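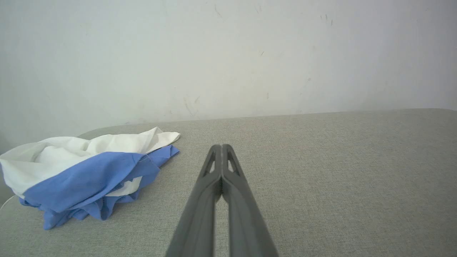
Gray weave, slightly flecked, softly rounded at the corner.

Ok quick one tonight, it's nearly 11pm and I said I'd post something before the end of November. So. Learning to sleep again. Or trying to.

Background for anyone new: I stopped sleeping properly in the spring, when the job at Hitari moved me onto early starts. Up at 4:40, on the bus to Gilchrist by 5:15, home by 3 and completely useless. Nap till 6. Then wide awake at midnight, obviously. Repeat.

I tried the usual. No phone in bed (lasted two nights). Chamomile, tastes like lawn. A weighted blanket my sister swears by, felt like being parked on. Brijesh Chaudhary from the Testenell walking group lent me a book about it, 205 pages and I fell asleep on none of them. Sorry Brijesh. Will get it back to you, it has a little coffee on the cover.

What has helped, a bit:

Walking after work instead of lying down. Some 4,000 steps, nothing heroic, out past the library and back along the canal. Cold most days now. Hate the first ten minutes every single time.

Same breakfast at the same time even on days off. Boring but fine. Oats.

Moving the nap. This was Valtteri Kokkonen's idea, he did nights for years and knows more then any book. Twenty minutes, sitting up, before 4, and never in the bedroom. I set the kitchen timer and put it across the room so I have to stand up to kill it.

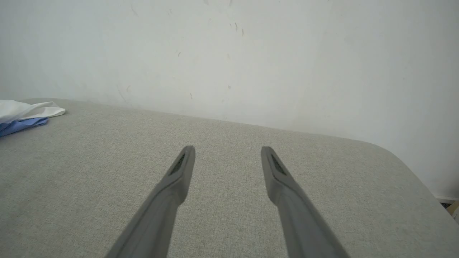
Also dinner earlier. I used to eat at 9 and wonder why I was lying there with a brick in my stomach. Now it's 6, like my grandparents. Soup mostly. Lentil, the orange kind, too much cumin last night.

Not helping: coffee "only until noon". Noon is past the middle of my day, so that one needs to be more like 8am. Working on it. Tuesdays-type meetings that run long, also not helping, can't fix those.

Score so far. Last week 6 hours most nights, one awful night of 2 when the neighbor's car alarm kept going off. Before all this I was getting maybe four in bits and peices, so I'll take it.

Next thing is the bedroom curtain, there's a streetlight right outside and the one I have is basically a hanky. Went to Cileck at lunch to look at blackout ones, wrong length, right price. If anyone has hemmed one of those without a sewing machine please leave a comment, I've got iron-on tape and no patience.

Ok. Bed.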